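We use cookies to remember your settings. By continuing to use this site you agree to our cookie policy. Accept

Ristton Silver Workshop: Progress Report to the Milwood Fund
Sun 28 May

The grant pays for bench training in silver and stone setting at our Ristton shop and for a small line of rings and pendants to be sold under the workshop's name. The training began in January and is on schedule.

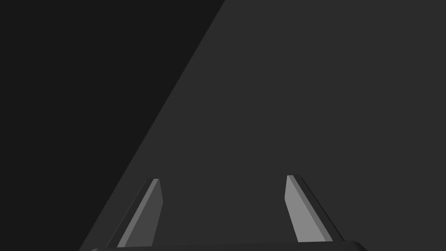

Training

All 5 trainees are still with us. They have finished sawing, filing and soldering and are now on bezel setting. Prong setting starts next month. It was planned for earlier, but the group needed more practice closing a bezel without marking the stone — we would sooner spend the extra weeks now.

The second torch station is in use. The rolling mill needed a new handle, paid for out of the repair line.

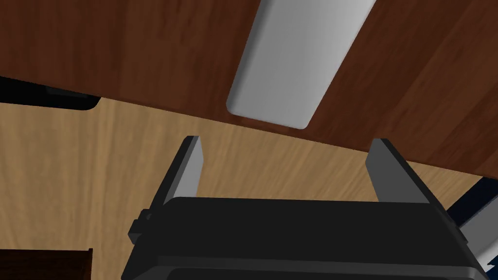 Sales and stock

We have sold 36 pieces, mostly plain bands and small pendants. Income from these was $3,471, all of it put back into sheet silver and bezel wire. Sundaram remains our stone supplier. One parcel of cabochons came in thicker than ordered and was exchanged at no cost to us.

Earrings have been slow. We have stopped making the long drop style and will melt down what is left.

Dedthorpe counter

The shop in Dedthorpe has agreed to give us a display case on consignment for the rest of the grant period.

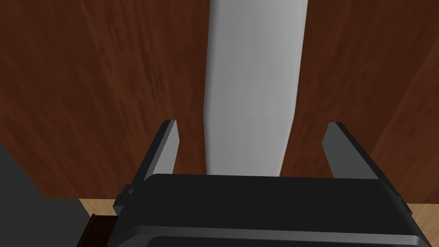

Terms are the same as at Ristton, with accounts settled monthly. We still need a lock for the case and printed price tags, and 2 trainees will cover the counter on Saturdays.

We are not asking for any change to the budget. The next report will include the full stock list.

Related items
Milwood Fund: how to apply
Caring for sterling silver
Ring sizing at the Ristton shop
Dedthorpe opening hours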